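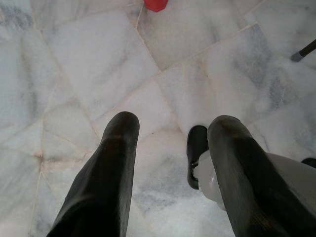
Is a Marble Floor Really Cold?

Put one bare foot on a marble floor and the other on a rug. The marble feels much colder, right? So it must be colder. Except you should be suspicious of that, and here is how to check.

Borrow a room thermometer. Lay it on the floor for 12 minutes and write down the number. Then lay it on the rug for just as long. If both have been in the same room all night, and no sun is shining on either one, the two numbers should come out very close. Your feet told you a fib.

Your foot is warmer than the room. Stone pulls heat out of your skin fast. Cloth pulls it out slowly. What you feel is heat leaving, and your skin is a pretty bad thermometer.

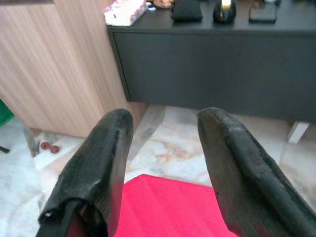

You can test this with a small cloth, too. Spread it flat on the tiles, wait until Thursday if you like, and stand with one foot on it. Same floor, same room, but the foot on the cloth feels warmer. Did the cloth make any heat? No. It can't. It only slows down the heat that is leaving you.

People say other things about marble that need checking. "It's so hard that nothing can hurt it." Well, lemon juice can leave a dull mark on it, so don't test that one at home. "The lines are painted on." In real marble they go down into the stone - they come from other minerals that were mixed in when it formed. Some tiles are only printed to look like marble, though, and a quick glance won't always tell you which kind you have. Look at a chipped corner, if there is one, and see whether the lines keep going.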